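3.2 Placement of small items at the washbasin

The second group of observations concerns the washbasin. Storage studies of the home have dealt mainly with kitchens and wardrobes, where the number of objects is large and the shelving is fixed. The basin area holds few objects, but they are handled several times a day by people who are often in a hurry, and they are put down again within a short reach of the tap. Figure 3 gives one of the basins in the Skerkelholm set, together with a view taken at floor level on the same occasion.
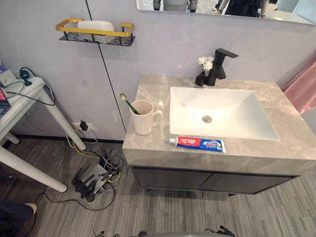
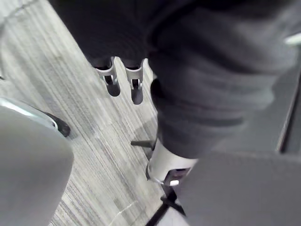 Figure 3. Skerkelholm set. First view: vanity with countertop items and wall shelf. Second view: carpeted floor with part of a chair base and dark fabric.

For coding purposes each surface was divided into zones. Zone A is the front strip of the countertop, between the basin and the front edge. Zone B is the surface to either side of the basin. Zone C is the strip behind the basin, on which the tap usually stands. Zone D covers any wall shelf, rail or ledge that can be reached from a standing position at the basin. Items inside closed cabinets were not coded, and neither were items seen only in a mirror.

In the first view of Figure 3 the toothpaste lies in Zone A, on its side along the front edge of the countertop, with the cap to the left. The toothbrush stands in a cream-coloured mug in Zone B, to the left of the basin. The soap box is in Zone D, on a wall shelf with a gold-coloured rail. A small black vase of white flowers stands immediately to the left of the tap and was coded as decorative. Decorative items were kept in the record because they take up surface that would otherwise be open to items in use, but they were left out of the reach scores.

Two features of this layout recurred elsewhere in the set. The first is the separation of brush and paste. Although the two items are used together, they were coded in different zones more often than in the same one. A tube laid flat needs a long, narrow area, and the front strip provides this; a brush is usually kept upright, and its container needs a stable footing away from the edge. A mug was treated as a brush container wherever it held a brush, whatever its original purpose. Mugs and purpose-made holders were therefore given the same code, with a flag to tell them apart in later work.

The second feature is the use of the wall for soap. A railed shelf limits sideways movement of a box and leaves the countertop clear. Against this, the hand must travel further, and when the hand is wet there is some risk of dripping on the surface below. We did not measure dripping. Participants in the Jundesero set mentioned it without being asked, and a question on the subject has been added to the schedule for the next round.

3.3 Reach scores

Each coded item was given a reach score on a scale from 1 to 3. A score of 1 was assigned to items that could be picked up with the forearm alone, 2 to items that needed movement at the shoulder, and 3 to items that needed a lean or a step. Scores were assigned from the zone plan and the room drawings, with the user taken to be standing centrally at the basin. The images were used to confirm the zone and the resting position of an item; no distances were taken from them.

The full record contains 786 coded items, of which 600 were found at washbasins and the remainder at dressing tables and desks. A random draw of 50 items was coded a second time by Nhi Hứa, who had no access to the first set of codes. Disagreements were confined to the boundary between Zones A and B, chiefly where a rounded basin left no clear corner from which to draw the line. The boundary was afterwards fixed at the foremost point of the basin opening, and the affected items were coded again under the new rule.

Items in Zone A were generally scored 1, and those in Zone D were generally scored 2. Zone C was less regular. Where the tap was mounted on the countertop, its body could stand between the hand and the item, and the coder had to judge whether the arm would go round it or over it. We followed the earlier Trịnh protocol and raised the score by one step in such cases – a coarse correction, but one that can be applied without a measured plan.

3.4 Floor-level views

Floor-level views were coded separately from surfaces. The aim was to record what stood or lay on the floor, and what type of floor covering was present, as these affect where a person may stand and how easily a dropped item can be found. The second view of Figure 3 was coded as carpet, with a partial chair base. Two black legs extend from the foot of a white cylinder which resembles the gas-lift cover of an office chair, and large folds of dark grey fabric lie above it. The fabric was entered as "textile, unspecified". Upholstery, clothing and covers cannot always be told apart at close range, and the Fultwood coding sheet, from which ours was adapted, had no category for doubtful cases.

Floor-level views were not given reach scores. They were also excluded from the item total, so that a chair or a length of fabric does not add to the count for a nearby surface. Where the position of a floor area relative to the basin was not recorded in the room drawings, the two were analysed as unrelated. This applies to the pair in Figure 3.

3.5 Limits of the coding

The zone plan assumes a single basin with open countertop on at least one side. Pedestal basins have little or no Zone B and were over-represented among the items scored 3, as their users tend to rely on window sills and separate shelving. Double basins were left out altogether. The plan also takes no account of time of day: a tube found at the front edge on a Saturday morning may be kept elsewhere for the rest of the week, and repeat visits would be needed to separate a habitual place from a passing one. The results in Section 4 are accordingly given by zone, with pedestal basins shown in a separate column.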